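シキネ(Sikine)共同キッチン 9月の進み具合
Rumeck 助成担当 レイヨ・ペルコネンさま
書いている人:ヤンティ・ヨー

レイヨさん、こんにちは!前回のご報告が「棚の話」ばかりになってしまったので、今回は卓上のことをまとめてお伝えします。前に電話で「結局、机の上はどうなったの?」と聞かれて、うまく答えられなかったのがずっと気になっていたんです。

まず木の箱から。ペルコネンさんにも最初の計画書で見ていただいた、黒い金属の取っ手がついた明るい色の木の箱です。あれをどこに置くかで、スメヤ・ウェルドゥさんと私はけっこう長いあいだもめました(仲は悪くないです、念のため)。スメヤさんは手前派、私は奥派。手前に置くと取っ手に手が届きやすいけれど、お皿を並べる場所が狭くなる。奥に置くと机は広く使えるものの、引っぱるときに体を乗り出すことになる。何日か置き場所を変えながら使ってみて、いまは「使う日は手前、使わない日は奥」という、なんとも煮え切らない決まりに落ち着いています。決まりと呼んでいいのかどうか。でもみんな守ってくれています。

机には茶色のマットを敷きました。最初は布のクロスにするつもりで見積もりまで取ったのですが、アヤントゥ・メルシャさんが「木のものを引きずるなら布はやめておいたら」と言ってくれて、それで変更しました。箱を動かすときの音がだいぶ小さくなって、私はそれだけでもうれしいです。色も、明るい木のものを置くと落ち着いて見えて気に入っています。小さな木の板切れがひとつ、マットの上をあっちへ行ったりこっちへ行ったりしていますが、これは高さ合わせのために Tromlow からもらった端材です。鍋敷きにするには小さく、捨てるには惜しく、という感じで、いつのまにか道具の仲間に入りました。

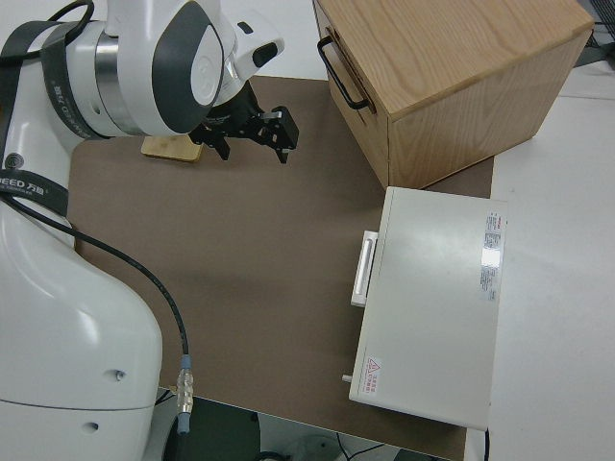 Tromlow の工房には、箱のことでもう一度相談に行ってきました。取っ手の位置はそのままで問題なし。ただ、置く向きによって取っ手が壁側に回ってしまうことがあり、そのたびに箱ごとぐるっと回すのが少し面倒です。反対側にも取っ手をつけてもらえないか聞いたところ、追加で2000円とのことでした。予算の中には収まるのですが、まだお願いしていません。もう少し使ってみて、やっぱり要るねとなったら改めてご相談します。勝手に進めてあとから謝るのは前回やってしまったので、今回はちゃんと先に書いておきます。

さて、朝の支度のほうです。計画書では「飲みもの、焼きもの、野菜」と分けて書いていましたが、実際に机を使いはじめると、そんなにきれいには分かれませんでした。パンを焼きながらカップを出すし、カップを出しながらとうもろこしの置き場を探すし。なので、分けるのはやめて、机をひとつの流れとして考えることにしました。

オーブントースターは壁ぎわの角が定位置です。白い本体なので、白い壁の前だとあまり主張しなくて助かります。コンセントもすぐうしろの壁にあります。メブラト・メルシャさんは最初、机の真ん中に置いたほうがみんなで見られて楽しいと言っていたのですが、熱くなるものですし、ここは私が押しきりました。扉の前にはものを置かない、というのだけは厳しく言っています。お皿を一時的に置きたくなる気持ちは、ものすごくわかるんですけどね。

カップは木のマグツリーにかけるようにしました。これが思った以上に好評です!四角い台に柱が一本立っていて、そこに出ている棒にひっかけるだけのものなのですが、伏せて並べていたころに比べて机が広く感じます。うすいピンクに濃い色の文字が入ったマグと、外が濃い青緑で中が黄色いマグが、いまのところ出番が多いです。青緑のほうは私のお気に入りで、コーヒーを入れる前に中の黄色が見えると朝からちょっと元気が出ます。ピンクのほうはアヤントゥさんがよく使います。専用と決めたわけではないのに、なんとなく手が伸びるものって決まってきますね。

ひとつ困っているのは、片側にばかりかけると気持ちが落ち着かないことです。倒れたことはありません。ないのですが、見ていてそわそわするので、左右に振り分けてかけてもらうようお願いしています。

それから、かご。楕円形の編んだかごで、茶色です。これは当初パンを入れるつもりで Woldemariam の店で買いました。1000円でした。ところが、メブラトさんがとうもろこしを入れてみたら、長さといい色といい妙にしっくりきてしまって、そのまま野菜用になりました。パンの行き先は未定です(しばらくは袋のままで勘弁してください)。とうもろこしは斜めにそろえて入れておくと取り出しやすく、見た目もいいです。

お皿はかごの奥のほうにまとめて出しておくことにしました。棚から毎回出すのと、出しっぱなしにするのと、両方試しています。出しておくと早いけれど、ほこりが気になるという声もあって、ここはまだ決めきれていません。スメヤさんは布をかけたいそうで、私はかごのふたみたいなものを探したい。また意見が分かれそうです。 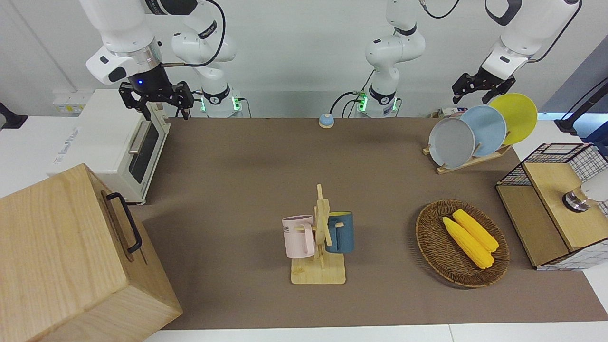
片づけの順番についても少し。いまは、お皿を棚へ戻す、カップをかける、マットを拭く、最後に箱を奥へ寄せる、という順でやっています。先に箱を動かすと拭く場所がふさがるので、箱はどうしても最後です。この順番を小さな紙に書いて貼ろうとしたのですが、メブラトさんに「字が多い」と却下されました。絵にする方向でやり直しています。絵はアヤントゥさんが描いてくれるそうで、下書きを見せてもらったら、マグの絵だけやたらに丁寧でした。

マットの手入れは、かたくしぼった布で拭いてから乾いた布でもう一度、という二度拭きにしています。一度だけだと粉っぽいものが残ることがありました。パンくずは角のほうにたまりやすく、トースターの下がいちばん手ごわいです。週に一度はトースターをずらして拭くことにしたものの、正直に書くと、先月は一度さぼりました。

お金のこと。今月のこの机まわりの支出は、かごや拭き布などの細かいものを合わせて3803円です。先ほどの1000円もこの中に入っています。取っ手の2000円は、まだ頼んでいないので入れていません。領収書は別の封筒でお送りしますが、拭き布の分だけ印字がかすれていて読みにくいので、お店にもう一度出してもらえるか聞いているところです。少しお待ちください。

それと、計画から遅れている点も書いておきますね。カップにかける名札は、まだ手つかずです。計画書には「9月中」と書いたのに、材料も選んでいません。木の札にするか布のタグにするかでまず迷って、そもそも名札が要るのか、というところまで話が戻ってしまいました。さっき書いたように、使う人がなんとなく決まってきているので、なくても困らないかもしれないんです。要らないとなった場合、その分をパン用のかごに回してもよいでしょうか。ここはレイヨさんのご判断をいただきたいです。

次に手をつけたいのは、朝の7時台の混みぐあいです。トースターの前とカップの前に人が重なってしまって、横を通るときに「すみません」が飛びかっています。マグツリーを机の手前のほうに置いてから少しましになった気はするのですが、私の気のせいかもしれません。来月はカップを別の位置に移す週も作って、どちらが動きやすいかみんなに聞いてみます。

お返事いただきたいのは、名札の予算をかごに回してよいかどうか、それから取っ手の追加をお願いする場合に見積書が必要かどうか、の二点です。急ぎではありませんが、Tromlow の工房が来月から少し忙しくなるそうなので、取っ手のほうを先に教えていただけると助かります。

ヤンティ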